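How to choose and eat a dragon fruit without being let down

6 January 2016

I put off writing this because I was not sure the fruit deserved it. Most people who buy a dragon fruit do so once, for the colour, and then tell everyone it tastes of cold water. I was one of them. Radka Janevski, who cooks far more than I do, kept telling me I had bought bad ones and cut them too soon. After a month of buying them on purpose, I think she was half right.

What follows is the method I have ended up with. I have left out the health claims. You will find plenty of those elsewhere, mostly on pages that sell powder.

What you need

One dragon fruit, a sharp knife, a chopping board, a spoon, a lime and a bit of salt. A fridge. You do not need the special scoop. I bought one under the name Ovari and it bent on the second fruit.

Step 1. Know which sort you are buying

There are three sorts you are likely to meet: pink skin with white flesh, pink skin with red flesh, and yellow skin with white flesh. The yellow one is usually smaller and is the only one I would call sweet without arguing about it first. The red has a faint earthy taste, a bit like beetroot that has been told to behave. The white is the mildest and, in most shops near me, the only one on the shelf.

You cannot tell red from white by looking at the outside, whatever the forums say. Read the label or ask. If the seller does not know, assume white.

Step 2. Check the skin

On the pink sorts you want even colour all over. Small marks are fine. Big brown patches or wet spots are not. A fruit that is still green across its sides was picked early, and this is where I part company with most guides, which tell you to leave it on the windowsill for a few days. Dragon fruit does not carry on sweetening once it is off the plant in the way a pear or banana will. It gets softer, and that is a different thing. I left one out for a week to be fair to the windowsill people and got a soft fruit that tasted of nothing.

Step 3. Check the scales

The leafy flaps are meant to have some green at the tips. If they are brown, dry and snap off in your fingers, the fruit has been sitting about. If they are bright and stiff all the way down, it may have been picked too soon.

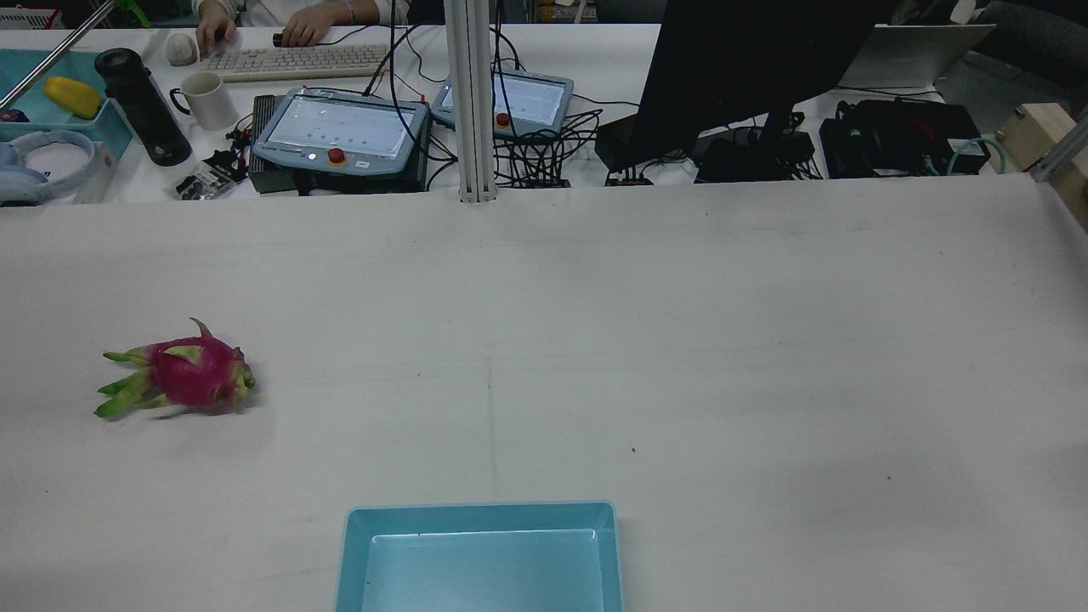
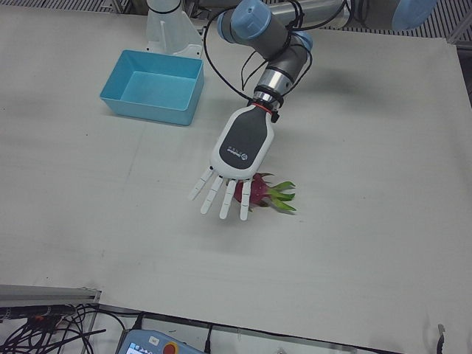

Dragon fruit laid on its side, a good way to look over the scales.

Step 4. Press it

Hold it in your palm and press with your thumb. You are after a slight give, like an avocado a day before you would eat it. Rock hard means leave it. Mushy means leave it faster. Shops do not love you doing this, so be gentle.

Weight is a fair guide too. Pick up two of the same size and take the heavier one.

Step 5. Chill it

Put it in the fridge for a few hours, whole. Of all the advice I was given this was the bit I believed least, and it made the most difference. At room temperature the white sort is dull. Cold, it is at least refreshing.

Step 6. Cut it

Wash the skin, dry it, and cut the fruit in half lengthways. Run a spoon round between skin and flesh and the half should lift out in one piece. Trim off any pink left behind, as it can be bitter. The seeds are eaten, like those in a kiwi.

Wear an apron for the red. I have a tea towel that will never be the same.

Step 7. Give it some help

Slice it, squeeze over half a lime and add a small pinch of salt. Leave it for a few minutes. Rajkumari Garg puts chilli powder on hers as well, and I have come round to that, though by then you are mostly tasting chilli.

I would not bother with it in a smoothie unless you want the colour from the red. Banana flattens it completely. Baking it is a waste of money.

Keeping it

Whole, it lasts a few days in the fridge, in a bag so the skin does not dry out. Once cut, cover it and eat it by the next day. Frozen cubes are all right in a drink, but they go watery when they thaw.

Is it worth it?

The yellow, yes, when it is not silly money. The red, now and then. The white, only cold, only with lime, and only if the mangoes look bad that day. Radka says I am still buying the wrong ones.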